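Riretti Prepares Entry-Level Phone for Smaller Markets
An interview with Rami Hourani, head of handset planning 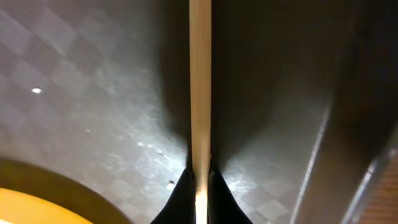
When will the Pludora go on sale? Riretti plans to open orders in November, starting with carrier stores in Dukovholm and extending to online buyers once the first shipments have cleared.

Mr. Hourani, who joined the company from the accessories maker Kanaan, described the handset as a deliberate return to basics. "We asked our retail partners what customers were bringing back, and the answer was phones that had run out of storage within a few months," he said. The Pludora will ship with 20 preinstalled applications, down from 73 on the model it replaces, and owners will be able to remove most of them.

On software support, he was more guarded. Security updates are confirmed for three years, while a decision on full system upgrades has been left until after launch. "I would prefer to promise less and deliver it on schedule," he said. "Our last budget phone waited far too long for its second update, and customers were right to complain."

The company has placed test units with 430 users – most of them first-time smartphone owners – and their comments led to a larger default text size and a simpler setup screen. A removable battery was also considered. Mr. Hourani said that the proposal remained open for a later version, but that it would have made the present case too thick.

Repairs will be handled through 504 service counters, and spare screens will be sold directly to independent shops. Pricing will be announced by the carriers.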